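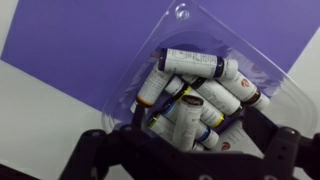 The Sorting Arm

Herman Krishnan had promised himself he would be done by July, and now it was December, and the arm in his spare room still dropped nearly everything it picked out of the clear plastic tray. He had named it Dretum, after a dog he'd loved as a boy, and he talked to it the same way.

"Gently," he told it. "Gently, you big goof."

Elikem Tetteh from upstairs had come down with soup and stayed to argue about grip pressure. She wanted 300 on the dial. He wanted 965, and they went back and forth until the soup had a skin on it.

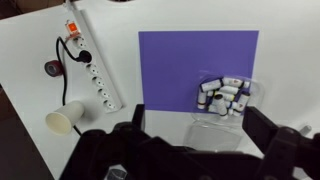 So they tried hers, and Dretum reached down, closed its fingers on nothing at all, and rose again looking terribly pleased — well, as pleased as a black gripper can look.

"Again," said Elikem, pulling her chair closer, and Herman went to find the spoons.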